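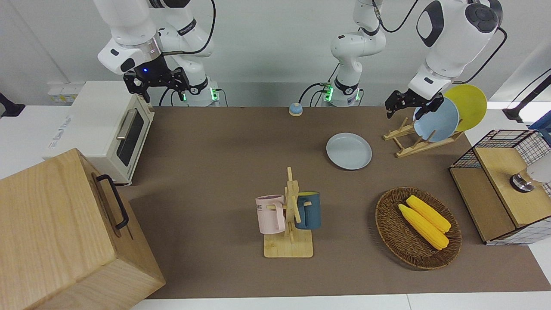

Setting up a two-arm table for kitchen chores

These notes cover the table we put together at the Bramholm shared workshop for practicing dish and mug handling with two robot arms. Most of the tips apply to any bench-mounted arm, even a small hobby one.

Start with the table. Both arms should bolt to the same rear edge so they can't drift apart when one of them stops hard. We checked the bolts after the first 200 runs and two had backed out by half a turn. Thread locker fixed that. Mark each bolt head with a paint pen and you can see at a glance if one has moved.

Cover the work area with a plain matte surface in a color that none of your dishes share. Ours is brown. White plates on a white table gave us trouble early on, both for the cameras and for whoever was driving. Tape the cover down at the corners, then run a strip along the front where sleeves catch on it.

Leave slack in the cables, but not so much that a loop can hook a mug. Move each arm by hand through its full reach before you tie anything. Geeta Semwal does this with the power off and a helper holding the cable, and marks the tie points with masking tape first.

Put heavy things at the sides and light things in the middle. A toaster oven is a good side piece. It doesn't slide when bumped, and the door gives you a second task once the plates are going well.

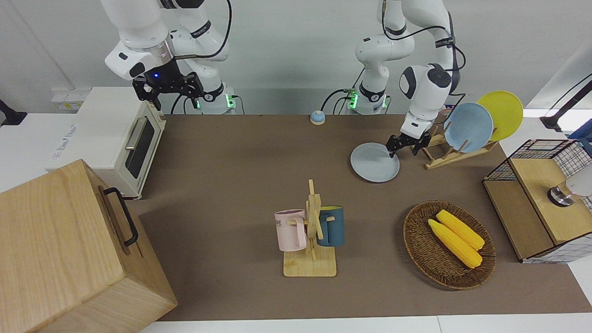 Can the grippers pick up a plate that is lying flat?

They can if the plate has a raised rim and you come in at the edge with the fingers pointing down. Go slowly for the last 2 inches. A plate with no lip is much harder, and it's easier to start it on a folded dishcloth so one side sits up. Thin rubber pads on the fingertips help a lot. Replace them when they go shiny.

Choosing the dishes

Buy cheap ones, and buy spares. Plates in different colors make it simple to say which one goes where. Mugs need handles wide enough to clear the peg with room to spare. Danai Sotiropoulos went through the mug shelf at home and found that half of them wouldn't hang without a twist at the end, so those stayed home.

A wooden rack is kinder to plates than a wire one. If yours walks across the table, put a square of shelf liner under each foot. Turn it so the slots line up with the way the arm naturally swings in, even if it looks crooked from the front.

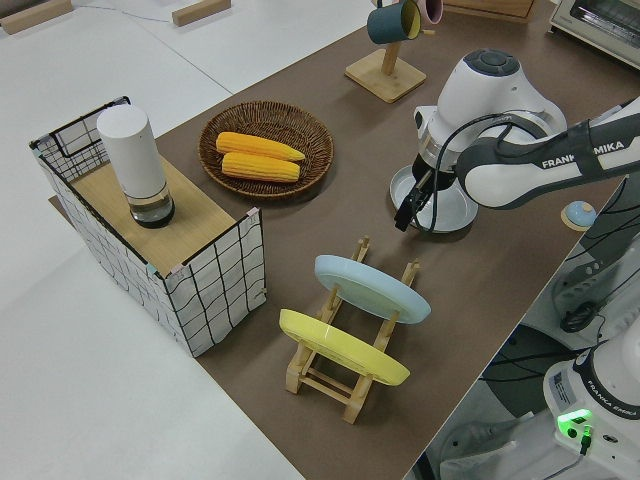
Plates in the rack, corn in the tray, one more plate flat on the table.

Resetting between runs

Reset is where most of the time goes. Outline the rack, the mug tree and the basket on the cover with chalk while you are still deciding on the layout. Once it's settled, switch to thin tape. Keep a printed card of the starting layout next to the stop button.

Keep the middle of the table clear. It's tempting to fill it, but the arms need somewhere to set things down when a grasp goes wrong, and you need somewhere to put your own hands during reset.
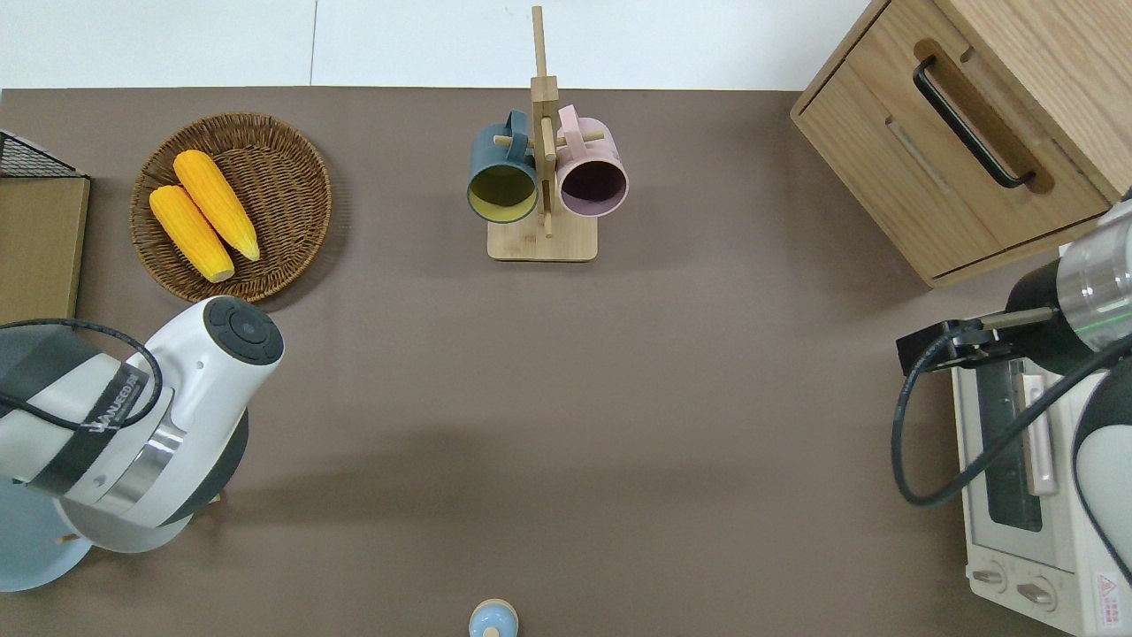 Wipe the cover at the end of the day with a damp cloth and let it dry before the next session. Crumbs get under the plates and change how they sit. Check the fingertips at the same time, and look along the cables for shiny spots where they have been rubbing.

Last, write down what you changed. Nisha Vashisht keeps a spiral notebook on a string at the end of our bench, one line per change, with initials. When the mugs started slipping in June, the notebook showed that the pads had been swapped for a harder kind. We put the soft ones back.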